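Home | Posts | Kitchen | Travel | About me | Search

An afternoon with the kitchen robots in Indthorpe

I am not an engineer. I work in the accounts office of a company that sells flooring, and my interest in robots comes only from the fact that I hate to clean my kitchen. So when my neighbor told me that Trovetia was opening its workshop in Indthorpe for visitors, I put my name on the list the same evening. I got the confirmation two days later, with a visitor number, 3289, which seemed to me very high for a workshop that lets in 20 people at a time.

The building is behind the old bus depot in Grincombe Road. I walked past it twice. There is a small sign next to the bell, and that is all. Inside we received coffee in paper cups and a sticker for our name, and then we waited in a corridor with a very loud radiator until the group before us came out. They were talking a lot, and I took this for a good sign.

Our guide was Oluwatosin Nwachukwu. She has worked with robot arms for 12 years, first in a car parts factory and now with things that you find in a home. She speaks quietly and she does not try to sell you anything. At the start she asked us what we thought would be the hardest job for a robot in a kitchen. A man said chopping onions, a girl of maybe ten said making pancakes. I said washing glasses. Mrs. Nwachukwu told us that all these are hard, but the job that had cost her team the most evenings this winter was the lid of a pot.

I must confess I was a little disappointed. I had come to see cooking. But then she explained it, and I changed my mind.

A lid is round, so there is no good corner to take it by. If it is glass, the robot has trouble to see where it ends, and if the pot is polished steel, it works like a mirror and shows the robot all kinds of shapes that are not there. We people do not think about this. We look at a shiny pot and we know at once which part is the pot and which part is the reflection of the window. The arm has a small camera close to its gripper, and the pictures from it go to a screen on the wall, so during the demonstration you can look at the arm directly or you can look at what the arm looks at. I looked mostly at the screen.

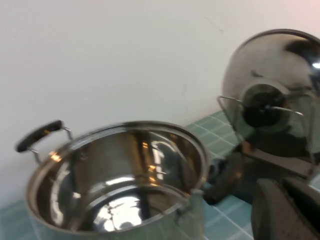
What surprised me most was the speed, or I should say the lack of it. In the videos online everything goes fast, and Mrs. Nwachukwu said that many of those are played at a higher speed than the real one. In the room you have time to become nervous. The arm comes near, stops a little, corrects itself, continues. The girl next to me held her breath, I could hear it. On one of the attempts the lid slipped and made a terrible noise on the tiles, and a young colleague at the computer said "sorry" as if he had dropped it himself. The next attempt went well and we all clapped — I did not expect that I would clap for a lid, but I did.

After the demonstration we could ask questions. Somebody wanted to know how often it succeeds, and the answer was about 80 percent of the time with pots it has met before. With new pots it is much less, and she did not want to give a number. I liked this answer. I asked when I could have one at home, and she laughed and told me to keep my sponge.

There was also a second room, called the Price room after the first owner of the building, with older arms that are not used anymore. One of them is bright yellow and as tall as a door. You may touch it. The children liked this room best, and I think some of the fathers too.

I have two small complaints. The tour was planned for one hour and we were sent out after 45 minutes because the next group was already in the corridor. And it was difficult to hear in the back, so if you go, stand in front, even if you feel impolite. They will open again in December, and the list for it is on a sheet of paper at the entrance. I have not found it on the internet.

At home I made soup in the evening. I took the lid from the pot five or six times, much more than the soup needed, and I tried to observe how my hand does it. I could not really say. The fingers just go there. My husband asked me if something was wrong with the soup.

Shares: 14 | Comments: 6

Older post | Newer post

Contact | Copyright by the author, please ask before you copy | Back to top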